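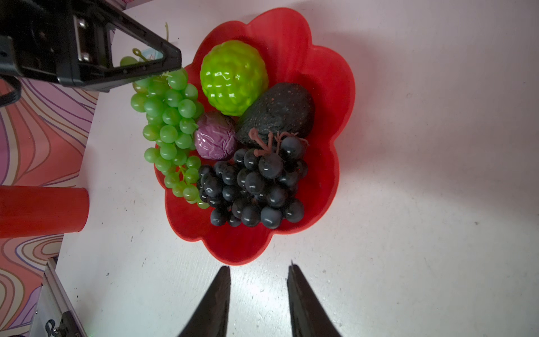 Teresa Moreira wrote to us in March to say the fruit was harder than the boxes, and could we please stop putting boxes in the demos. Her words, more or less: anyone can pick up a box, show me the grapes.

Fair enough. So, grapes.

Hi, we're Stelo. Small shop in Vernulstead. We make one thing, the Talletti, a two-arm tabletop kit for people who want to teach robots to handle ordinary stuff. Fruit, plates, staplers, whatever is in the drawer. You drive the arms by hand, the kit records it, you train on what it recorded. Then you find out what you did wrong and do it again.

We also sell the service side of it. If you don't want a kit in your building, send us the task and we run it on one of ours. More on that further down.

How this got started

Aurora Loureiro was repairing arms for other people. Lots of them, mostly the same fault, cables pulled out at the wrist. She got tired of it and built her own bench over one winter, two arms on one table, cables routed the way she wanted them. The first version was ugly and wobbled. The second version got sold to Matilde Frade before it was finished, and Matilde kept sending it back with notes taped to it until in the end we just gave her a desk.

The name is Aurora's pick. There was a long list. We don't talk about the list.

What the kit is good at: short jobs on a table. Pick this up, put it on the plate, take it off the plate, move it over to the other arm. Sounds dull. Try doing it with a bunch of grapes, where you close on the stem and the rest of it swings, or you go for the middle and it rolls out from between the fingers. Plastic fruit is what we use for most of our own runs, it doesn't rot and you can drop it all day.

Narrow fingers help. We went through a lot of finger shapes and ended up with a tapered one, slim enough to get down beside a thing without shoving it

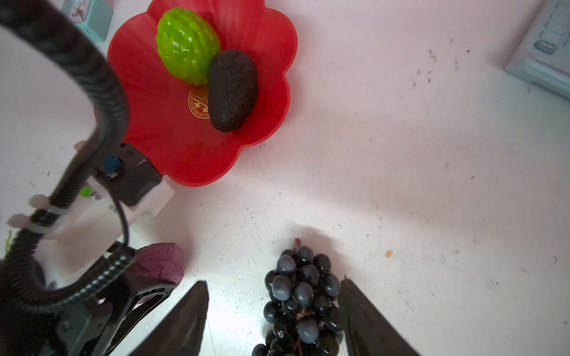 and still stiff enough to hold on once it's there. Customers do swap them for their own. Two screws. If you print your own fingers please send us the file, we keep a shared folder and it's the most visited thing we have.

The wrist cameras look down past the fingers, so you get the view that matters in the last little bit before contact. The fixed camera gets everything else. Both are recorded together, same clock. That last part took us far too long and we are a bit proud of it.

What it's not so good at. Heavy things, no. Anything sloshing, please no. Floor work, no, it's a table. Also if your job needs the same motion to a hair's width ten thousand times then you want a proper industrial arm and we'll happily tell you so on the phone. Eino Tikkanen picks up most days. He'll talk you out of buying one if it's wrong for you, wich drives Aurora nuts.

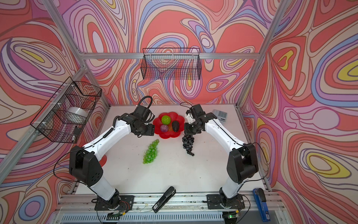
THE KIT

Two arms, already on their base plates, already calibrated to each other. White tabletop. Aluminum frame with walls on it, any print you like or plain. Gripper on each arm, wrist camera on each arm, the fixed camera and its mount. Controller boards along the front rail where you can reach them. Cables cut to length and labeled. A pair of hand controllers for driving.

Mesh baskets for the frame are an extra. People laugh at the baskets and then order them. Tape, markers, zip ties, it all has to live somewhere and if it lives on the table it ends up in your data.

Lead time is four weeks from deposit. Longer in summer. We build to order, there's no warehouse, there's a back room with a door that sticks.

Returns: 14 days from delivery, no questions. Well, Eino will ask questions, but you don't have to answer them.

Software

Runs on Linux. Records, plays back, exports to the usual formats. No account needed, no cloud unless you turn it on. Your recordings sit on your own disk. Updates when there's something to update, not on a schedule. Britt-Marie Eklund wrote most of it and answers the bug reports herself, usually at strange hours. Please include the log. She will ask for the log.

THE SERVICE

Same hardware, our hands. You tell us the task and mail us the objects, or let us pull from the shelf here. We set the table, drive the arms, check every run and throw out the bad ones.

Smallest order is 200 good runs of one task. Good meaning the task got done and the video is usable on every camera. You pay for the good ones only. The bad ones you can have free if you want them, and some people do, for training a model to notice when it's going wrong.

We mix the table up between runs. Things get moved, turned, swapped, other objects left lying near the one that counts. If you'd like it tidy and always the same, say so on the form, it's a tick box. Most customers untick it after the first batch comes back.

Matilde runs the service side. Her longest job to date was one customer, one family of tasks, 3216 runs, all fruit and plates. She has opinions about grapes now.
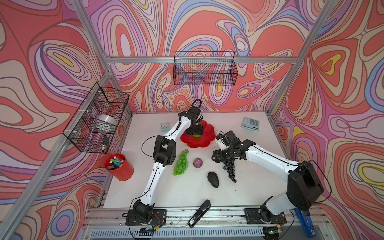

Who does what

Aurora Loureiro. Started it. Arms, grippers, anything with a bolt in it. Also signs the invoices so be nice.

Matilde Frade. Service jobs, scheduling, checking runs. If your batch is late it's her you'll hear from, and you'll hear before it's late.

Britt-Marie Eklund. Software, manuals, camera timing. The manual has been rewritten top to bottom and is a lot better than teh old one. If you have a printed copy with a gray cover, bin it and ask us for a new one.

Eino Tikkanen. Phone, shipping, spare parts. Knows where your crate is.

Visiting

Yes, do. Email first so there's an arm free for you. We'll sit you down at a Talletti and let you drive for an hour, bring your own objects if they fit on a table. Nothing alive, nothing that leaks. Coffee is ok, parking is bad, the lot behind the bakery fills up early so try the street past it.

Schools and colleges get a lower price on the kit and we don't make you fill in much to get it. Send a note from your school address. Used kits come up now and then too, mostly ones that went out on loan and came back, checked over with new fingers and new wrist cables. Ask Eino what's in.

Spare parts for the older arms: still yes, for as long as we can get the motors.

Page last fixed up Oct 20, 2024. Prices are on the price page, we took them off this one, they kept going stale.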